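From: Tudor Sârbu
To: Cundcombe Sewing and Mending list
Date: 2025-04-29
Subject: Re: Washing wool blankets before cutting?

Vasilică Sandu wrote:
> I've been given 2 old wool blankets and want to make
> jackets for the kids. Do I wash them before I cut? My
> sister says hot, the lady at Mesent says never wash
> wool at all. Also, what needle are people using? Mine
> keeps skipping.

Hi Vasilică, and hi all,

Wash them first, please! I cut a coat out of an unwashed blanket back in February and the sleeves came up so short after the first wash that Vlad's youngest has it now (looks great on her, I'm still a bit sore).

I do mine in cool water with a small squirt of wool soap, no spin, then roll the whole thing up in towels and stand on it. Dry it flat if you have the floor for it. Your sister isn't wrong about hot water if you want it to felt up thick, but try a square from the corner before you do the lot. Measure it before and after and write it down - I never do and always wish I had.
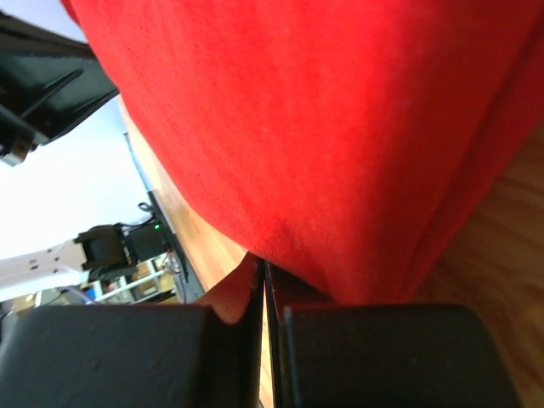 On the needle, I'd go up to a size 16 and put in a new one, even if the old one looks fine. Longer stitch too. And loosen the presser foot if your machine lets you, mine is an old Grovus with a dial on top that sticks at 9 so I have to take the side off and poke it.

For the seams I wouldn't bother lining kids' jackets. Press them open with a damp cloth, trim one side down and stitch the other over it. Takes an evening, and it stops the itchy bit at the neck.

Does anyone have a toggle supplier that will sell fewer than 200 at a time? I need six.

Tudor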